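Shim
Grasp and placement planning for wrist cameras
A software package from Flernora

Shim sits between your perception stack and your arm controller. You hand it a wrist camera stream, a robot model and a task written in plain config, and it hands back motions that are short, smooth and easy to read afterward. We built it for people doing sorting, kitting and bench assembly, where the parts are small and the bins are smaller, and where most of the trouble happens in the last few inches.

We started writing it because we were tired of planners that were wonderful in open space and clumsy over a tray. Shim is tuned for the close-in stuff: getting between dividers, backing out without dragging a wall along, deciding which way to turn the wrist when both ways look fine. We love this part of the problem, and it shows in how many settings there are for it!

What you get

Planner core. Sampling and optimization in one pass, with a warm start from the last good motion. It replans while the arm is moving, so a nudged tray costs you a small correction and you don't have to stop the cell.

Perception bridge. Takes segmentation masks, depth or both. If all you have is color, it will work with color and tell you how sure it is. Confidence travels with every object all the way to the planner, and a low score widens the approach clearance.

Wide lens support. Fisheye models are first class here. Shim plans directly in the curved image when it needs to, so you keep the corners of the view that flattening usually throws away. Calibration takes one printed board and a cup of coffee.

Slot maps. Describe a tray, rack or organizer once and name its slots. Rules such as "one part per slot" or "fill from the left" go in the same file, and the planner treats them as goals it can reason over.

Replay viewer. Every run is saved with its camera view, joint states and planner choices on a single timeline. Scrub back to the moment a grasp was chosen and see the candidates that lost, along with their scores. This is the feature we use most ourselves.

Darkutell link. If you render in Darkutell, our free simulation companion, Shim reads its scene files directly and can swap a simulated camera for a real one with a single line changed.

What's new in version 2

The slot map editor has been rewritten and no longer forgets your undo history when you rename a tray. Finger geometry is now taken from the mesh, including the openings in frame-style fingers, where the old version wrapped everything in a box. That one change let us plan much tighter approaches, and it also fixed the long-standing complaint about Shim refusing grasps that a person could see were fine.

Mask handling is faster, log files are smaller, and the command line tool finally accepts relative paths. (Yes, we heard you.) Projects from version 1 open without conversion, but slot rules are stored in a new format and can't be saved back to the old one.

Testing before hardware

We run 662 recorded tasks through Shim before each release and another 87 that we keep only because they once broke something. The second set is our favorite. It has crooked trays, parts leaning on a wall, slots given the wrong name on purpose, and a task where the goal is already met when the arm wakes up and the right answer is to stay put. Both sets ship with the package, so you can run them against your own gripper model and find out where it struggles. On our build server at Pernbridge the full pass starts at night and is waiting for us in the morning. 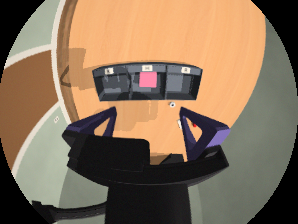 Slot maps do their best work when a tray has several compartments that look alike and the camera has to look past the gripper to see them. The planner keeps the compartments apart by name and by their order along the tray, and small printed tags are treated as a bonus, which matters at wrist camera range, where lettering can shrink to a smudge. In this Darkutell view the pink block sits in the middle of three compartments, with the two fingers spread wide on the near side of the tray. A grasp there has a divider on either side to respect, and the clearance setting is what decides how closely the fingers may pass. Shadows get their own treatment as well: the brown ones falling across the tabletop and the gray patches inside the tray are the sort of thing a simple color threshold loves to call an object, and the shadow filter can be turned up or down per tray. Loose bits on the table, like the little white-and-gray ring- or nut-like object just off the tray's near edge, can be tracked, ignored or marked as things to keep clear of.

Requirements

A 64-bit Linux machine. A graphics card helps with perception but the planner itself runs on the processor. Python and C++ interfaces are both included and cover the same functions.

You'll need a robot model with joint limits and a gripper mesh. Two-finger grippers are fully supported. Suction tools work for picking, and placement with suction is still marked as a preview.

The complete install, with sample scenes and both test sets, takes 730 MB of disk space. A smaller runtime package without the samples is offered for machines on the floor.

Licensing and updates

One license covers one workcell and any number of simulated ones. Teaching labs can ask for a classroom license, which has the same features. Updates within version 2 are included, and the release notes list every change in behavior, even the tiny ones.

The next update is planned for January and adds nested slot maps – trays inside drawers, drawers inside carts. An early build is already on the downloads page under Preview.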